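Point d'étape pour la fondation Heiskanen, 2024-09-24

Bonjour Sirkka,

Je vous avais promis un rapport court, alors je me lance (les tableaux partent à part, avec les factures). La bibliothèque sonore de Selberg avance bien, mieux que ce que j'annonçais en mai ! Nous avions alors 364 cassettes numérisées, nous en sommes à 887 sur les 1131 du fonds Vostell. Les entretiens avec les anciens bateliers sont tous passés, et franchement, quel plaisir de les écouter : il y a une dame qui chante une berceuse en plein milieu d'une histoire d'écluse, je l'ai réécoutée trois fois.

Ce qui traîne, c'est l'indexation. Les noms de lieux ont changé plusieurs fois et chacun les prononce à sa façon, donc je passe des soirées entières sur de vieilles cartes. J'ai aussi 8 bandes abîmées, confiées à l'atelier de Stekow – devis un peu salé, mais il tient dans la ligne « restauration » et je ne vous demande pas de rallonge.

Côté public, la première écoute collective a rempli la salle, et deux familles nous ont rapporté des enregistrements à elles. Je voudrais les ajouter au fonds, il faudra juste revoir l'autorisation type, qui ne prévoit pas les dons de particuliers.

Prochaine étape, les coffrets pour les écoles et la mise en ligne du premier lot. Dites-moi si le calendrier vous convient !

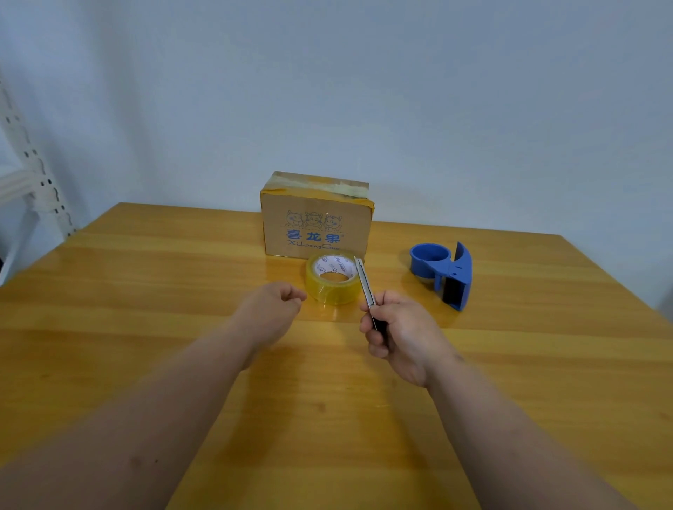 Arvo Toivonen trouve le calendrier tenable, mais il aimerait que l'indexation des noms de lieux soit terminée avant la mise en ligne, quitte à publier un premier lot plus petit.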